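Home | News | Swaps | Recipes | Get in touch

The great bag amnesty

3 min read

I opened the cupboard under the stairs last month and a landslide of shopping bags came out to meet me. I'm not proud of it. There were supermarket ones, a cotton one from a bookshop in Remness that shut years ago, two with broken zips, and one so stiff with old compost that it stood up by itself! So I sat down on the hall floor with a cup of tea and went through the lot, and I came out of it with 27 bags and a strong feeling that I didn't need 27 bags.

What I did need was a handful that each had a job. One for the library, one for the allotment (the compost one, obviously, it had already chosen), a couple for food, and one that lives by the door for bathroom bits. That last one is my favourite. I'm forever running out of shampoo at my sister's or carting half-used bottles off to the swap table, and they used to travel loose in my rucksack with the predictable results. Now they go in the jute tote with the watermelons on it, which cost me 89p at the Grollero shop and has been the best 89p I've spent this year.

I like jute for this because the sides have a bit of backbone. You can put the bag down on the kitchen table, open it up and drop things in with one hand while you hold the phone with the other. Cotton ones just slump. The edges do go a bit whiskery after a while, but I quite like that, and a snip with the nail scissors sorts out the worst.
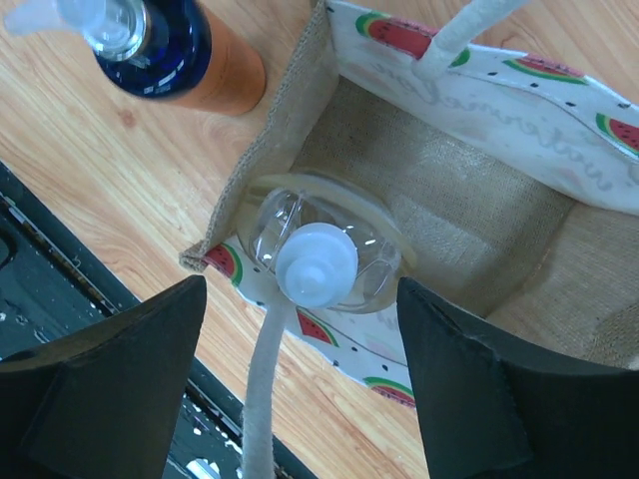
Ohemaa Baidoo wrote in after I mentioned all this in the spring round-up, and she isn't having it. Jute is lovely until something leaks, she says, and then you've got conditioner worked into the weave for ever, so she puts a flannel in the bottom of hers and washes the flannel. She also said never, ever put the bag itself in the machine. She did it once and it came out the size of a tea cosy.

Well, I've now got a flannel in mine. Point taken, Ohemaa! I've also started giving pump tops a twist to lock them before they go in, if they're the sort that lock, and I stick a bit of tape over the ones that don't. If you have to lay a bottle down on its side, do check the lid first (I speak as someone who once lost most of a body wash down the back of a bus seat).

The bags I didn't keep are going to the swap table, which is back in the Nieminen hall through May, from ten in the morning until the biscuits are gone. Elikem Asante is looking after that end of things and would like clean ones only, please, and nothing with a hole you could put a tin through. Full bottles and packets are welcome too if they haven't been opened.

Next time: tea towels. I have a drawer that won't shut.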